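Larnbridge Shared Workshop, robot build group
Minutes of the meeting, 30th May
Minutes by me, Geeta Thakur, typed up at home with a cup of tea

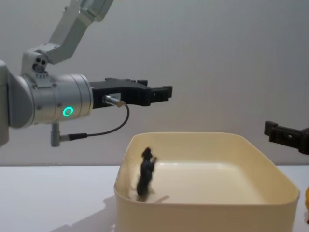 Present: me, Umesh Vashisht, and most of the usual bench crowd. Apologies from the Cikside lot, who had a clash with their own open night.

Last minutes: accepted, once I'd fixed my spelling of Mizuno (sorry again!).

Two-arm toy sorting. We spent most of the evening on this one. The job is still the same as it was in January: 2 arms, one cream tub on the white table, toy animals in and out of it. Umesh wants the left arm to do all the picking up and the right one to wait at the side until it's called. I'd rather have them take turns, and I said so at some length. We agreed to try his way first, and I'm allowed to say I told you so if it goes badly.

The little dark animal that stands up on its hind legs came up again. It's top-heavy and I reckon it's a pig of a thing to grab by the head. Umesh would like us to go for the middle of the body and come down slower. Agreed. He'll change the approach height from 110 mm to something kinder and write the new number on the whiteboard this time, please and thank you.

Cables. I raised the black cable on the gripper, the one that loops under the wrist. I'd like it clipped up before somebody's sleeve finds it. Umesh thinks clips will pinch it when the wrist turns, so he's going to try a soft wrap and I'm going to stop fussing (until next meeting, anyway).

Money. We had $412 in the kitty and the Wendden order for fittings and spare fingers came to $278, so there's still a bit left. A second tub in a darker colour was suggested for the pale toys. I'm all for it, but we're looking in people's garages before we buy anything.

Bench bookings. Please write your name on the sheet! Umesh turned up to find the table covered in somebody's half-glued birdhouse and lost a whole evening.

Actions
Umesh: approach height, cable wrap
Geeta: darker tub, new booking sheet, bring the good biscuits
Everyone: check your garage

Meeting closed when the kettle ran dry.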